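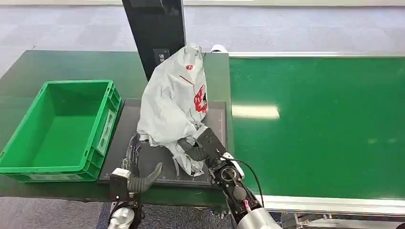

Altmont Packing Bench Set

Home > Packing and Sorting > Benches > Altmont Packing Bench Set

Sold by Yilma Workroom Supply
Page last changed 2024-05-17

The Altmont set is a bench for bagging and packing small goods by hand, sold with a ruled mat and one open crate. It is made to stand beside a belt conveyor. Most of our customers use it at the end of a line, where goods get bagged, checked against a size and passed on. It also works as a plain bench in a stockroom if you leave the conveyor off the order.

In the set
Worktable, dark green top
Ruled mat, dark gray
Open crate, green plastic
Fixings and printed assembly sheet

Not in the set
Belt conveyor (see below)
Bags, labels, tape
Floor covering

Worktable

The top is dark green and flat, with enough room to keep a crate and a mat side by side and still have space behind them. It takes 100 kg spread evenly. Please don't stand on it to reach shelves. The legs adjust at the foot, and you should set the height before the mat goes down, using the same level you would use for the conveyor.

Assembly takes two people. Llinos Gape in our showroom has put up more of them than anyone and suggests leaving the leg bolts finger tight until the table is in its final spot. Once they are fully tight the table doesn't like being dragged, and you may need to loosen everything and start over.

Ruled mat

The mat lies flat on the table and gives you a work area that is easy to find by eye. It has faint lighter grid lines across it and small white tick marks with printed numbers along the edge. The lines are kept faint on purpose. The earlier version had a brighter grid, and people who used it for a full shift told us it was tiring to look at.

Use the edge scale to check the length or width of a carton before you pick a bag for it. Put one side of the carton against the start of the scale and read the far side. For anything with a tight tolerance use a proper rule, as the scale is meant for sorting by size and has no certificate.

The mat isn't glued down. It can be lifted to clean under it, and turned to suit whoever is working. If you want it fixed, use removable tape at the back corners.

Two notes on packaging that carries handling marks. Many small boxes have a label telling you which way to place them, sometimes only in the maker's own language.

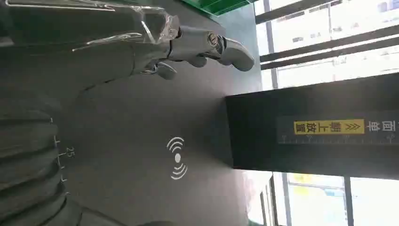
If your staff can't read the label, tape a translation to the bench and agree on one way of setting the boxes down. The other note is to keep the handling mark where the next person will see it. A bag with heavy printing can hide it, and in that case you may want a second label on the outside.

Crate

The crate is a rectangular green plastic box with an open top. The walls are smooth on the inside and ribbed along the rim, and there is a pale rectangular label area on the end wall. It holds finished bags or loose stock, whichever you prefer to have within reach. We suggest placing it beside the mat at a slight angle so the long side faces the person packing.

Replacement crates are sold one at a time or in packs of 11. They fit the Kedovex trolley. They don't come with lids, and we don't stock a lid that fits.

Standing it next to a conveyor

The bench goes alongside our green belt conveyor, the one with the silver aluminum frame. Leave a small gap between the two. Bags with loose flaps can catch if the table is pushed hard up against a moving belt, and you need room to clean down the side.

Conveyor sections are 1,000 mm long and can be joined. The conveyor is a separate order and needs its own power point and stop button. Natanael Nogueira handles the conveyor quotes and will want a sketch of your floor with the sockets marked on it.

The bench can stand on carpet. Use the wide feet, which we send at no charge if you ask when ordering. They stop the legs from sinking in and leaving the top out of level.

Working with thin plastic bags

Thin shopping-type bags are the hardest thing to pack neatly on any bench, and we get a fair number of calls about them. Open the bag fully and set it on the mat before anything goes in. Hold one side low down while you load it. Gather the neck last and twist it before you tie it, then turn the bag so any printing faces up the line.

Don't cut bags open on the bare table top. Marks in the green surface can't be sanded out and are not covered by the guarantee.

Cleaning

Wipe the top, mat and crate with a damp cloth and mild soap. Dry the mat on both sides before putting it back. Solvent cleaners will lift the printed numbers. The crate can be hosed out but should not go through a hot wash.

Delivery and guarantee

Benches ship flat from our Skivthorpe warehouse in 18 working days. Mats and crates ordered alone go out sooner. Orders placed in November take longer, so please call first if you need a bench for the holiday season. The guarantee is two years on the table and one year on the mat. Crates are not covered.

A showroom bench is set up at Skivthorpe, and you can bring your own cartons and bags to try on it. Ask for Llinos Gape, or Mali Gittins if she is out.

Customer comment

"We bought two for the returns room. The mat saves us going to find a ruler all the time. I would like a deeper crate, but it does the job. Feet were missing from one box and came a few days later." Bleddyn Landeg

Related items
Ruled mat, single
Green crate, single or pack of 11
Wide feet for carpet
Belt conveyor section, 1,000 mm
Kedovex trolley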